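Kitchen Chores Remain a Fair Test of the Machines

The Flindota office has been asked whether household robots are ready for general purchase. Our view is that they are ready for trial and should not yet be sold as help.

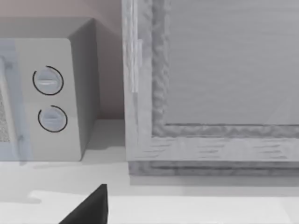

Turning a knob is among the simplest tasks a kitchen asks of anyone. A person does it while talking. A machine must find the knob, close on it at the right angle, turn it the right amount and let go without pushing the appliance along the counter. Software trained in simulation can repeat such a motion thousands of times overnight – a real advantage, and one we do not dismiss. Yet a simulated counter has no crumbs on it and no child leaning against it.

In July, members visited the Xia test kitchen at Bimenwood, where a single arm was given 28 short chores. It completed most of them when the room had been set up in advance. When members moved the dishes, it needed up to 4 attempts at the same task.

Buyers deserve to see results of the second kind. We therefore ask makers, including those supplying the Ovport pilot homes, to publish 100 consecutive attempts at each advertised chore – failures included – in rooms their own staff did not arrange.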